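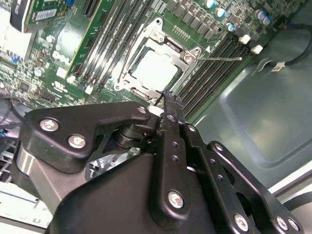

The visit to the recycling plant in Lurkbridge began at two in the afternoon, and we were asked to come in closed shoes. I had registered in September, after I read in the local paper that Pidetti, the company which runs the plant, must now open its doors to residents once a year. This duty is written in its environmental permit. Before the renewal it was not there.

Our group was not large. First we sat in a meeting room and heard how the permit works. The plant may accept 3,831 tonnes of old electrical equipment in one year, and last year it took 2,710. A woman beside me asked what happens if they go over the limit. The guide answered that the regulator can fine the company, and in a serious case the managers can be taken to court personally. He said this quite calmly, and then he gave us the ear protection.

The hall was louder than I expected. Refrigerators go to a separate line, where the gas is taken out before anything is cut. We could look at it only through a window.

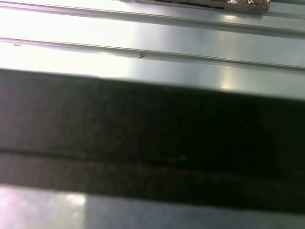

Outside we walked along the drainage channel, and this interested me the most, as I live on that side of the town. Rain water from the yard goes to a closed tank, and samples are sent to the Pálfi laboratory. The results hang on a board near the gate. I would prefer to find them also on the internet, and I wrote this on the feedback form.

Some neighbours asked about the second yard on Kanow Road. It was used for storage before the permit covered it, and 639 residents signed a complaint. The guide could not say much, as the case is still open. He told us only that the yard has been cleared and the soil will be tested again in spring.

We finished a little after four. The bus stop is on the other side of the main road and there is no crossing, so it is better to go back to the roundabout and walk from there.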